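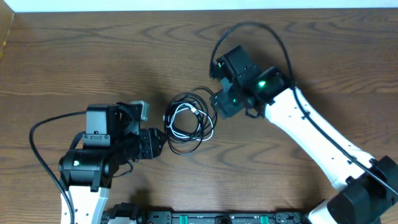
Astuces maison > Rangement & petit bricolage

Câbles, rallonges et ficelles : mes petites habitudes pour ne plus m'énerver

J'ai longtemps eu un tiroir à câbles. Vous savez, celui qu'on ouvre pour prendre un chargeur et d'où sort toute la famille, accrochée par les pieds. Quand on a déménagé à Grilmont, j'ai rempli un carton entier avec ça, et le carton est resté fermé jusqu'en août tellement j'avais la flemme (et un peu honte, aussi). Depuis, je me suis fait quelques règles, je vous les mets en vrac.

Pour démêler, d'abord

On ne tire pas. Je sais, c'est tentant, mais chaque fois qu'on tire, on serre un nœud quelque part. Je pose le paquet à plat sur la table de la cuisine, bien dégagée, et je le secoue doucement pour lui redonner de l'air. Ensuite je cherche une fiche, n'importe laquelle, et je la fais ressortir par où elle est entrée. Les grosses boucles d'abord, les petites viennent presque toutes seules après. Si deux câbles sont de couleurs différentes, je m'occupe toujours du plus fin, il passe mieux dans les boucles de l'autre.

Évidemment tout est débranché avant de commencer ! Et si en passant la main je sens une gaine craquelée ou un endroit tout mou près de la prise, ça part directement à la déchetterie. Pas de ruban adhésif, pas de « ça tiendra bien encore un hiver ».

Pour enrouler

Le tour autour du coude, je l'ai fait pendant des années, mon père le faisait, et c'est la meilleure façon de vriller un câble. Maintenant je fais de grandes boucles dans la main gauche, une à l'endroit, une à l'envers (on retourne le poignet une fois sur deux). Au début on se sent ridicule. Au bout de 10 rallonges, la main le fait toute seule, et le jour où on en a besoin, le câble se déroule d'un coup, sans faire de tire-bouchon dans le couloir.

Pour les câbles de téléphone, pas besoin de tant de cérémonie : trois ou quatre boucles larges comme la paume, jamais serrées, surtout près des embouts. C'est toujours là qu'ils lâchent.

Pour attacher

J'ai testé à peu près tout. Les élastiques sèchent et collent, une horreur à enlever. Les liens de sac congélation, ça va pour dépanner, mais le fil de fer finit par pointer. Ce que je garde :
- les bandes auto-agrippantes coupées dans un rouleau (j'ai pris celui de chez Landex, 6 mètres, il m'en reste encore la moitié) ;
- les rouleaux de papier toilette vides, pas chics du tout mais parfaits dans une boîte à chaussures, et on peut écrire dessus ;
- les pinces à linge en bois, pour les écouteurs.

L'étiquette, par pitié

Un bout de ruban de masquage plié en drapeau près de la fiche, un mot au stylo : « imprimante », « enceinte salon », « on ne sait pas ». Oui, j'ai une catégorie « on ne sait pas ». Elle a droit à un an, et si personne n'a réclamé son câble, il s'en va. Je fais le tri une fois par an, la dernière fois c'était le 24 mai, il pleuvait, c'était l'occasion rêvée.

Et tant qu'on y est, la ficelle

La pelote de ficelle de cuisine, je la mets dans un vieux pot à confiture avec un trou dans le couvercle, le bout dépasse et elle ne roule plus sous le frigo. Pour la laine, même idée avec une théière ébréchée, on fait sortir le fil par le bec (c'est joli en plus, posé près du fauteuil). Les guirlandes de Noël, je les enroule sur un morceau de carton fort avec une encoche à chaque bout, une guirlande par carton. Et la rallonge du jardin, elle, vit suspendue à un gros crochet dans l'appentis. Pensez à l'essuyer avec un chiffon avant de la rentrer, sinon toute la terre finit sur les manches.

La prochaine fois je vous parle des couvercles de boîtes en plastique, j'en ai retrouvé deux qui ne vont sur rien.

Commentaires

Lech Laskowska
Le coup de la boucle à l'endroit puis à l'envers, on me l'avait montré quand je faisais de la sono et j'avais complètement oublié. Merci ! Par contre pour un câble très raide, chez moi ça ne marche pas bien.

mamie_jo
Moi je mets les chargeurs dans des étuis à lunettes. Un par étui, et ça part en vacances comme ça.

Lena Adamczyk
La théière pour la laine, j'adore. Vous la posez par terre ou sur la table ? La mienne se renverse dès que je tire un peu fort.

Réponse de l'auteure
@Lena par terre, sur un petit tapis, et avec une poignée de billes au fond pour le poids !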